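Materials & Coatings | Industry News

Print this article | E-mail to a colleague

Grerby revises gloss limits for matte white powder coatings

18 Aug 2026

Grerby has issued a revised version of its purchasing specification for matte white powder coatings on steel and aluminum parts. The new text lowers the permitted gloss, changes the way color is checked between batches, and adds a cleaning test that was missing from the version released in April.

The specification covers parts used indoors, including shelving, light housings, office furniture frames and equipment covers. Outdoor parts remain under a separate document, which has not changed.

Under the old text, a supplier could pass with a gloss reading taken at one point on a flat test panel. The revised text requires readings at the center and near each corner, plus one reading on a curved sample. Grerby says that flat panels gave a poor prediction of how finished parts looked once installed, and that most complaints concerned curved housings placed next to flat sheet. A coating can meet the limit on a panel and still show a visible sheen on a tight radius, where film thickness is harder to control.

Film thickness must now fall between 63 and 67 microns on test panels. Two suppliers, Tillier and Valdebenito, asked for a wider band during the comment period. Tillier argued that the narrow range would raise the reject rate on older spray lines. Grerby kept the range for panels but allows a wider one on production parts, to be agreed in writing with each supplier.
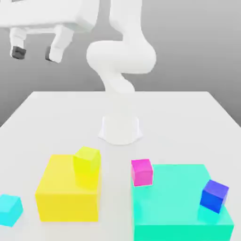

Color is handled differently as well. Batches were previously compared with a printed reference card held by the receiving site. The cards yellowed at different rates depending on storage, and two sites could reach opposite results on the same delivery. The revised text drops the cards and calls for an instrument reading against a stored value. Visual comparison is still allowed as a first check, under a fixed lamp and against a neutral gray background, but it cannot be used to accept a batch.

The added cleaning test uses a damp cloth and a mild detergent. A sample is rubbed for 500 cycles and measured again for gloss. Matte finishes tend to polish under repeated wiping, which leaves shiny patches around handles and edges. The sample fails if the change exceeds the stated limit or if any color transfers to the cloth. No solvent test is included. Valdebenito had proposed one, and Grerby has deferred it to the next revision.

Testing for the first group of suppliers will be done by Virkska, which also prepared the curved sample. The sample is a pressed steel shell with one wide and one narrow radius, listed in the specification as form 301. Suppliers can order it uncoated and must coat it on the same line as the production parts.

Stock coated under the April version may be delivered until present orders are filled. New orders will refer to the revised text only. Suppliers already approved do not need to reapply, but they must submit one set of panels and one form 301 sample with their next batch.

Filed under: Powder Coating, Specifications, Surface Finish

Contact the news desk | Copyright 2026. All rights reserved. | Back to top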